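# Staying at Somebody Else's House: How It All Works

Aug 30, 2023

My niece asked me last week what you're supposed to *do* when you go away for a weekend at somebody else's house. Do you make the bed? Can you open the fridge? What if you hate the dinner? I started answering her on the phone and I got so wrapped up in it that her mom had to come and take the phone away for supper. So I'm writing it down for her, and for you too, if you've got a weekend coming up and you're wondering.

I learned most of this at a house called Cararley. It's in the country near a little place named Drotau, 63 miles from my apartment, and it belongs to my friends Ute Hamann and Ottmar Kuhlmann. They bought it in 2000, when the upstairs had no lights and you had to carry a flashlight to bed (I loved that, and I was a grown-up!). I've been a guest there so many times that I have my own hook in the hall.

## What's a guest, and what's a host?

A **host** is the person whose home it is. A **guest** is the person who comes to stay. You've been both already, I bet. If a friend ever came to your place to play, you were a host, even if you were four years old and spent the whole time hiding your good markers.

The words are old, and way back they came from the very same root word. People long ago thought of the two jobs as a pair. If I feed you and give you a warm place to sleep this time, you'll do it for me some other time. There weren't many hotels back then, so this mattered a lot if you were out walking and it got dark!

## Why do people have houses in the country?

Lots of people who live in cities like to get out of them now and then. Some rent a cabin, some visit Grandma, some sleep in a tent, and a few have a second house that they only use on weekends and in the summer. It can be a very small house. It can be a drafty one with a bathroom door that won't shut, and then you learn to sing when you're in there so people know.

Things are different in the country in ways that might surprise you:

- **It's dark.** Really dark. Go outside with a grown-up and look up for a while, and more and more stars will show as your eyes get used to it.
- **It's quiet, and then it isn't.** Frogs! Crickets! A pond full of frogs in August can be louder than my street.
- **The store is far.** If you forget your toothbrush, somebody has to drive.
- **The water might come from a well,** a deep hole with a pump. It can taste a bit like pennies. It's fine to ask whether it's OK to drink. 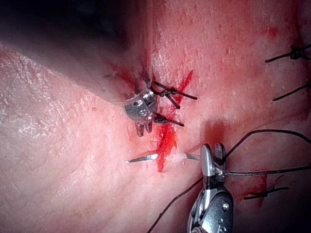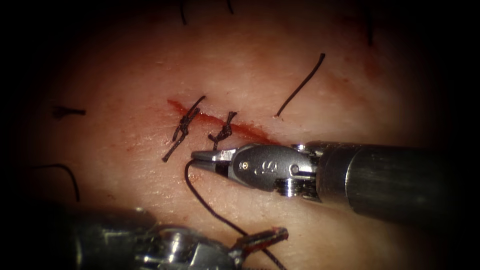
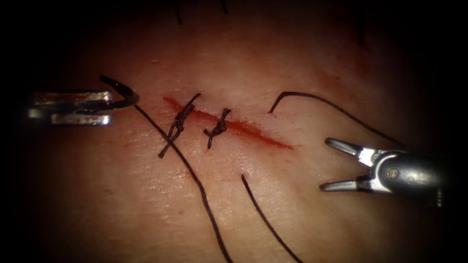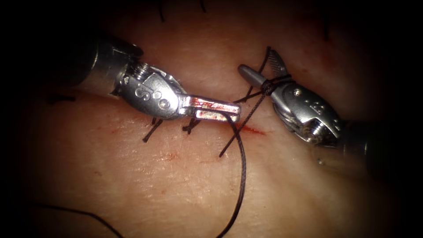

## House rules, and how to find them out

Every house has rules, and the people who live there have usually forgotten that they're rules. At Cararley the back door has to be shut *hard*, the blue mugs are for coffee, and everyone stops making noise at nine because Ottmar goes to bed with the chickens. (He doesn't sleep in the coop. It means he goes to bed early.)

You can't know these things when you walk in. So ask! Good questions are "Do you take your shoes off here?" and "Where should I put my wet towel?" I get two towels at Cararley, a big one and a small one, and for years I used the small one on my face. It was for the dog's feet. I was very embarrassed, and Ute laughed until she had to sit down on the stairs.

You're going to get something wrong, and that's all right. Say sorry, fix it if you can, and go have your breakfast.

## What if I don't like the food?

Oh, this is a big one. Here's what I do. I take a small spoonful, I try it, and if I don't care for it I say "No more for me, thanks." I don't say "yuck," and I don't tell a long story about how my family makes it better.

If there's a food that makes you sick, that's different. A grown-up should tell the host before you come, and you can say it again at the table. Any decent host would much rather know.

## What to bring

You don't have to bring a present, but it's a nice thing to do. I stop in Drotau at Meinecke, the bakery, and get a loaf with seeds on it. You could draw a picture, or bring some plums if you've got a plum tree.

For yourself, pack pajamas, a toothbrush, a sweater even if it's hot, old shoes for mud, and a book for the early morning when you're the only one awake. I'd bring a stuffed animal too, if you sleep with one. I've seen bigger kids than you do it.

## What if I get homesick?

Homesick is that heavy feeling in your tummy when you miss your own bed and your own people. It likes to show up at night. Lots of people get it, and I had it badly my first night at Cararley, lying there listening to Clirer Creek go by under the window.

Tell somebody. You can whisper it if you want to. A glass of water helps, or a light left on in the hall, or a quick call home. It's usually smaller by morning, when there are pancakes.

## When it's time to go

Pull the covers up on the bed, or take the sheets off if your host asks you to. Look *under* the bed for socks. Then find everyone who lives there, the dog too, and say thank you and goodbye.

When you're home, send a note. Mine are short, something like "Dear Ute and Ottmar, thank you for the swimming and the corn. I think I left my hat." I nearly always leave my hat.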